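2024-06-27 作業ノート(休憩コーナーのカップ選び)

今日はずっと楽しみにしていた飲み比べの続き。釉薬の色で飲み物の見え方がどう変わるか、白い天板の上でひたすら眺めた。結論から書くと、青灰色のマグがとてもいい!外側はくすんだ青みのグレー、内側と縁は白。濃い茶色の飲み物を入れると、内側の白のおかげで液面の赤みがちゃんと見える。4月に試した内側まで黒いカップでは、ここがまるで分からなかった。

胴が丸くふくらんで、底に向かってゆるくすぼまる形も好み。Chrysanthiさんは「手で包みたくなる形」と言っていて、私も完全に同意。Fotisさんはもっと背の高いほうが好きらしいが、スプーンでかき混ぜるならこちらの丸みのほうが気持ちいいと思う。
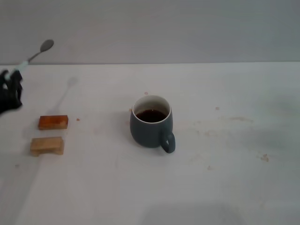 スプーンのほうは、持ち手が白っぽくて先が艶消しの金属のものを続投。ぴかぴかに磨いたものより落ち着いていて、このマグの色とよく合う。Vundierの棚にあった柄の太いものも捨てがたいけれど、マグに立てかけると重心が上に来て倒れやすかった。次回もう一度、水だけで確かめたい。

手順メモ
- 湯は147 ml、粉はCilovの深煎り。Margaritisの茶葉は次回
- 砂糖なしと、角砂糖2個の両方
- 混ぜたあと、スプーンは受け皿へ。天板に直置きすると輪じみになる(前回やった)
- 液面は縁ぎりぎりまで入れない。少し下で止めたほうが白い内側が見えてきれい

Thenmozhiさんから、湯を100 mlまで減らして濃く淹れたらどうかという提案あり。面白そう!赤みが残るのか、ほとんど黒になるのか、ぜひ見たい。

買い足しについて。同じ形のマグは1個1,000円で、色違いもあるそうだ。Achilleasさんに在庫を聞いてもらっている。緑系があれば絶対に並べて比べたい。受け皿はFlorkikの白で足りるはず。棚の一番下、布巾の箱の奥にしまってある。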